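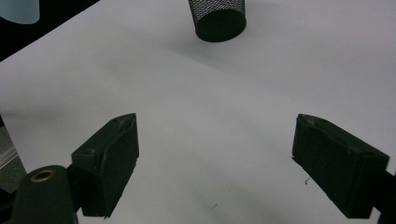
Nusrat Munshi wrote:

> Colleagues,
>
> Could the Records Office please confirm whether the revised retention schedule applies to correspondence received before September? Our section at Kendusar holds 261 files that were closed under the old schedule, and the covering memo is silent on them. I would also appreciate advice on whether the paper originals must be kept once a file has been scanned.
>
> Nusrat Munshi

Dear Nusrat and list members,

Thank you for your enquiry. The revised schedule applies to all files closed in or after September. Files closed before that month remain under the previous schedule until their next review, at which point they are to be reclassified by the section that holds them. The 261 files at Kendusar therefore require no action at present, apart from the transfer list described below.

Paper originals may be destroyed after scanning only where the file falls under Class 3 and a signed destruction authority has been lodged with this office. Personnel, property and legal files are excluded. Sections are reminded that a scan without a completed cover sheet is not recognised as the official copy. 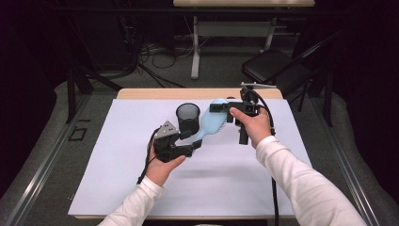
Each section is asked to submit a transfer list giving the file number, title, date range and current location of every closed file. The form has been updated and now includes a field for the former file number, which the Barua office had requested. Lists prepared on the earlier form will be accepted provided the former number is entered in the remarks column.

Boxes sent to the Graleo repository must be labelled on the short side and must not exceed the weight limit printed on the lid. The repository has 200 shelf spaces available to sections in this intake, of which 105 have been allocated. Requests for the remainder should be directed to Tharushi Marikar. Deliveries are not accepted on Sunday or after 3 p.m. on other days.

Enquiries concerning destruction authorities should continue to be addressed to Pranab Sheikh.

Yours sincerely,

Iresha Chowdhury
Records Office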